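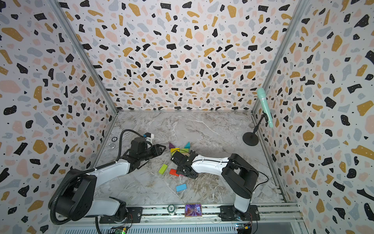
Terrazzo wallpaper + marble-look floor: too much, or just right?
Posted by Felicja Nowakowski, Monday

florent_tiles wrote:
Okay, I am in love with this combo! Terrazzo pattern on three sides, with the black, mustard, pale pink and soft gray chips on off-white, and then a gray and white marble-effect floor under it. I want to do our play corner like this, walls and all. I have 2 rolls of a similar paper from Zanetti in the closet and I keep getting them out just to look at them. Talk me into it (or out of it, I guess, but I won't listen).

Ploliso wrote:
Into it! The little white dots inside the black chips are what sold me. And see how the purple and teal blocks pop against that pale floor – a plain wood floor would swallow them.

drutholm_dad wrote:
Going to disagree. I like each one fine by itself, but busy walls plus a veined floor gives my eyes no place to rest. I'd paint two of the walls off-white and paper the back one. Also, have you ever tried to find a small gray block on a marble floor? I have, with my foot.

florent_tiles wrote:
Ha, fair point on the foot. But our blocks are all bright colors, same idea as the yellow and green ones there, so I think we're safe!

cornerpiece wrote:
I'm with Ploliso. The floor veins are beige and brown and white, pretty quiet next to the walls. Where it goes wrong is when both have the same size pattern. Get a floor sample, lay it against the paper and leave it there overnight, then look again in daylight.

drutholm_dad wrote:
Samples, yes. Still say one wall.

Ploliso wrote:
One wall looks like you ran out of paper :) Are you keeping the triangle blocks, Felicja? We stand ours up as roofs and my daughter won't let anyone put them away. The whole town has been up for a week.

florent_tiles wrote:
Keeping every one! Roofs are the best part of the set. Okay, update: sample is ordered, and I'm taping a strip of the Zanetti paper up tonight so I can see all the corners with it. Does anybody know if matte paste is okay over old satin paint, or do I have to sand first?

cornerpiece wrote:
Light sand, wipe it down, primer, then paste. I skipped the sanding once and the seams let go by January.

Last updated: 4:02 pm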